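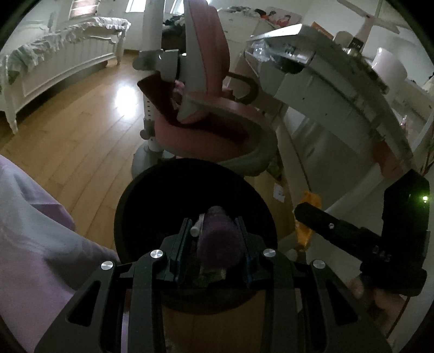
Beverley Hollis
Household Advice Coordinator, Mundov Family Housing Service

Keeping a Child's Study Corner Clear of Waste

Families in our residences frequently ask how a small bedroom can serve for both homework and play without filling up with wrappers, paper scraps and broken craft items. The guidance on this page was prepared by the Household Advice Office and applies to all family units. It may be used equally well in a private home.

Placing the bin

A round bin with a wide opening, set on the floor near the study chair, is suitable for most children's rooms. A lid is not necessary in a room where only dry waste is collected, and younger children tend to leave lidded bins alone. Allow enough space for the chair to be pushed back fully. If the chair has casters, test this with the child seated.

Dark bins hide marks well, but the contents are hard to see from across the room. Residents who choose black should look inside at a fixed time, for example on Thursday evening, and should not wait until the waste reaches the rim.

On wood floors, lift the bin when moving it. Grit caught under the base will scratch the finish if the bin is dragged. A felt ring or a thin cork mat may be placed underneath, provided that it does not extend past the base where a foot could catch it.

What may go in

The bedroom bin is intended for the following:

Food wrappers, empty and folded
Paper scraps and pencil shavings
Dried-out glue sticks
Worn craft materials, including fuzzy or fleecy pieces that have shed or come apart
Tissues

The following should be taken to the kitchen or to the collection point in the lobby:

Fruit peel and any leftover food
Batteries, and toys that still contain them
Broken glass or mirror
Paint, varnish and nail polish
Drink cartons that have not been rinsed

Fuzzy craft pieces deserve a word of their own. Soft materials attached to a stick or a stiff core often come apart at the join, and the loose fibers spread quickly over bedding and upholstery. Shake such items over the bin before deciding whether to keep them. If fibers continue to fall, discard the piece. Where the stick is still sound, it may be separated and kept for other projects. Any stick with a splintered end should be wrapped in scrap paper before disposal.

Keeping fabric away from the bin

Blankets, bedspreads and curtains should not hang or lie against a waste bin. Pale fabric in particular picks up pencil dust and sticky residue, and a fold of cloth over the rim makes the bin easy to tip. Tuck bedding in on the side nearest the desk, or move the bin to the other side of the chair. If fabric has already been marked, brush off loose dirt first, then treat the spot with cool water and a small amount of mild soap. Do not rub. Test any colored fabric on an inside seam.

Upholstered study chairs can be cleaned in the same manner. Crumbs collect where the seat meets the backrest and should be vacuumed out with a narrow nozzle before any water is used.

Cords

Lamp and charger cords should be routed along the wall and kept clear of both the bin and the chair. A cord that crosses the floor should be moved to another outlet. Cords must not be run under rugs in any unit.

Emptying and washing

Line the bin with a small bag and fold the edge over the rim by the width of a hand. When the bag is removed, look at the bottom of the bin before fitting a new one, as small caps and beads often slip down beside the liner. Sweep up whatever has landed around the base at the same time.

Plastic bins should be washed once a month with warm water and dish soap, rinsed, and dried upside down. For lingering odor, sprinkle baking soda in the bottom, leave it overnight and wipe it out in the morning. Metal bins should be wiped with a damp cloth and dried at once.

Sorting with the child

A child of school age can take part in the weekly sorting. Go through the desk and the floor together and hold each doubtful item over the bin while the child decides. Keep a shallow box nearby for anything that remains undecided, and review its contents the following month.

Bin liners and felt rings are available at the front office during opening hours. Residents in need of a replacement bin should speak to Rory Cairns at the supply desk.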